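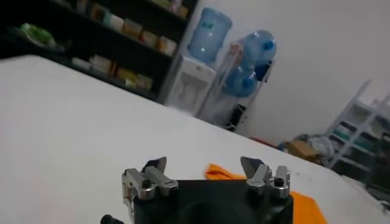 Geeta Chaudhary wrote to ask whether the spare bottles really need a rack of their own, as hers had always stood on the floor behind the door and she wasn't sure it was worth giving up the wall space. It's a fair question and we get it a lot, so we may as well begin with it. No, you don't need one. Plenty of people manage without, and the water is the same water. But a full bottle is a heavy, slippery, round-shouldered thing to pick up from the floor, and if you've ever done it in a narrow kitchen with somebody waiting behind you for the kettle, you'll know why we sell so many racks.

Prudham water cooler and bottle rack

The Prudham is our ordinary white floor-standing cooler, the one with the big blue bottle upside down on top, and it goes alongside a white metal rack that keeps the spares lying on their sides, one above the other, caps all facing the same way. We've been supplying the pair together from our Fletcombe depot for long enough to be rather fond of them. They suit workshops, stockrooms, surgeries, village halls, offices with a lot of shelving and not much else, and really any room where people are on their feet and would like a drink of water without walking to the other end of the building for it.

You can have the cooler by itself, the rack by itself or both together. Most people take both in the end (often the rack turns up a few weeks after the cooler, once the first delivery of bottles has been living in a corridor for a bit!) and if you order them together they travel on the same van.

Where to put it

Against a plain wall, on a level floor, is what we'd always suggest. The cooler is 109 cm tall before the bottle goes on, so do allow for the bottle as well, and for the person lifting it, who will want clear space overhead. We have had one go back because of a sloping ceiling. Leave a hand's width behind the cooler for air, keep it out of direct sun, and try not to put it where the flex would have to cross a walkway.

The rack stands to one side, left or right as you prefer. Do think about which way you want the caps to face before you load it. If there is a wall hard up against one side, have them pointing into the room, so you can get a good hold of the neck as the bottle slides out. Shelving next to the cooler is perfectly all right, and lots of our customers have it that way, although anything in cardboard is happier a little further along, out of reach of drips and wet elbows.

The cooler

White casing, two taps, one for chilled and one for room temperature. The drip tray lifts out and can go in the washing-up bowl. Empty, it weighs 13 kg, so one person can shift it about, but please take the bottle off first and drain it, and unplug it, and then let it stand upright for a couple of hours before you switch it back on. There's a small light at the back that tells you it is cooling. It hums a little, on and off. Naveen Goel keeps his in a room where he records people talking and has put it on a timer, which works well enough, though the first cup after the timer comes on is not especially cold.

The rack

White metal, with curved rests so that the bottles don't roll. It comes flat with a bag of bolts and the key to do them up. Put the rack together on a towel if you mind about your floor, and leave all the bolts finger-tight until the last one is in, then go round again and tighten the lot. Load the bottom bottle first. When you're down to one, keep that one at the bottom too.

The rests will take any of our bottles and most other people's of the same size. If yours have a moulded handle, turn the handle uppermost or they sit a bit proud.

Changing a bottle

Wipe the neck and the cap with a clean cloth before you do anything else. We put two cloths in the box with every cooler, and you'll want to keep one of them for this job only and not let it wander off to the worktop. Peel the sticker from the cap but leave the cap itself on, as the cooler has a spike that opens it for you. Then it's knees bent, one hand under the neck and the other at the base, up, over and straight down. You'll get a few large bubbles, and then it settles. Anyone with a bad back should ask a colleague, or ring us about the half-size bottles, which we keep in stock all year and don't advertise as well as we might.

Cleaning

Taps weekly, drip tray whenever it looks as though it needs it, and the inside every three months. We'll come and do the inside if you're on the service plan, and Mamta Vishwakarma will ring beforehand to fix a time. Our Fletcombe round goes out on a Wednesday.

Prices

Rack on its own: £133, delivered.
Cooler, on its own or with the rack: please ask, as it depends on whether you'd like to rent or buy.
Bottles: charged with each delivery, with a deposit on every bottle that comes back to you when the bottle comes back to us.
Cups: boxes of 1,000, paper, plain white.

If you already have a Dodero or a Skov cooler and only want the rack, that's absolutely fine, it stands on its own feet and isn't fixed to anything. Do tell us which one you've got, though, so we can check the bottle size for you before we send it out.

Ordering and questions

Ring the depot between nine and four, or use the form and ask for Natanael or Shivam, either of whom will happily talk you through measuring up. A rough sketch of the wall with the socket marked on it is a great help. Racks are normally sent out within the week. Coolers can take a little longer in September, when everybody seems to want one at once.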